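Sorting bench notebook, March
Afternoon, started 2:40

Still not sold on the four-compartment tray. The Drirnon write-up claims one tray like this will "handle any small assortment," and I'd like to know whose assortment they had in mind. One tall narrow slot on the left, three wide ones stacked to the right of it. Fine if your stuff comes in one long kind and three squat kinds. Ours never does.

Plan for today was to sort by main color first and by shape only if color fails. My worry is the pieces that end up touching or lying across each other. Somebody has to decide whether a stacked pair is one pick or two, and the sheet from Poojary says nothing on that. I wrote "two, top one first" in the margin and we'll see if it holds up. 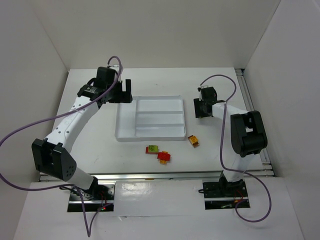
Tray empty, small pieces in front of it. Red over orange-yellow, lime green with red, one yellow-orange by itself.

Problem with color right away. Is orange-yellow the same bin as yellow-orange with brown-orange ends? I say yes, the Famia color card says no, and the card was printed on our bad printer so I don't trust it either. Going with warm yellows together, far compartment. Reds in the middle, green near. Leaves the narrow slot for anything we argue over, and I suspect it will be the busiest one.

Raised rims: supposed to keep things from sliding out. Maybe. Rounded corners are nice for wiping down but I expect small pieces to ride up in them. Check that before repeating the claim to anyone.

Timing. Flonow sheet says 200 pieces in 20 minutes, which is 6 seconds each with no slack for a pair that has to be pulled apart. Nearly 80 percent of that would make me happy. I'm putting the lower number in our plan and leaving theirs out until I've seen it done on this table.

To do:
– reprint color card, decent paper
– write down the rule for crossed pieces
– scuff on the tabletop beyond the tray, try the mild cleaner
– ask whether the tray comes with the narrow slot on the right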